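About Clanda

Clanda is a textile care and testing firm based in Dukbridge. We clean, repair and assess knitted goods for private customers, small makers and hire wardrobes. The firm was set up by Renato Dela Peña, who had trained as a knitting machine fitter and still runs the repair bench.

What we do

Most of our work falls under aftercare. A garment is logged on arrival, its fibre content is read from the label or, where the label is missing, checked under the microscope, and a wash method is chosen to suit. Wool and wool blends are washed by hand at a low temperature with a neutral detergent. Cotton knits can usually take a short machine cycle. We do not tumble dry knitwear of any kind.

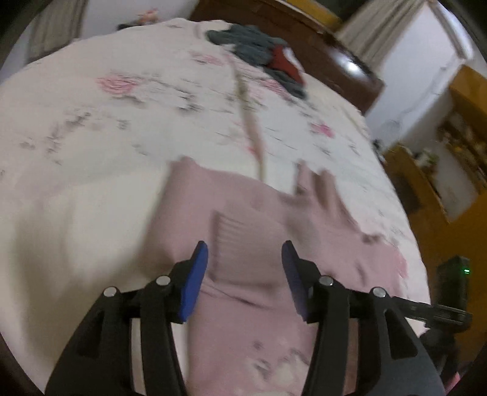 Repairs are priced by type of damage. Dropped stitches and small holes in plain fabric are grafted by hand in a matching yarn. Worn cuffs are unpicked back to sound stitches and re-knitted. We hold 1,381 shade references at the workshop, and where no close match exists we will send the customer two samples before starting.

Testing is the smaller part of the business. Makers send us swatches or finished pieces for pilling, shrinkage and seam strength. Results are issued as a written report with the test conditions stated. The minimum order is 2 garments per style, and larger orders are quoted separately.

Notes on rib

Rib is the part of a sweater we are asked about most. It alternates knit and purl columns, so the fabric draws in across its width and recovers after stretching. Recovery falls off with age, and faster if the garment is hung while wet – the weight of the water pulls the columns open. A cuff that has lost its grip can often be improved by steaming, but a broken elastic thread has to be replaced.

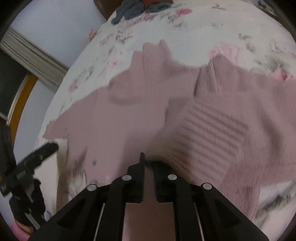

Premises and opening

The workshop is at Gimevano Yard. The counter is open on weekday mornings, and parcels are accepted all day. We close for stocktaking in the last week of December. Storage is free for 50 days after completion – beyond that a weekly charge applies.

Page last revised 8 November 2019.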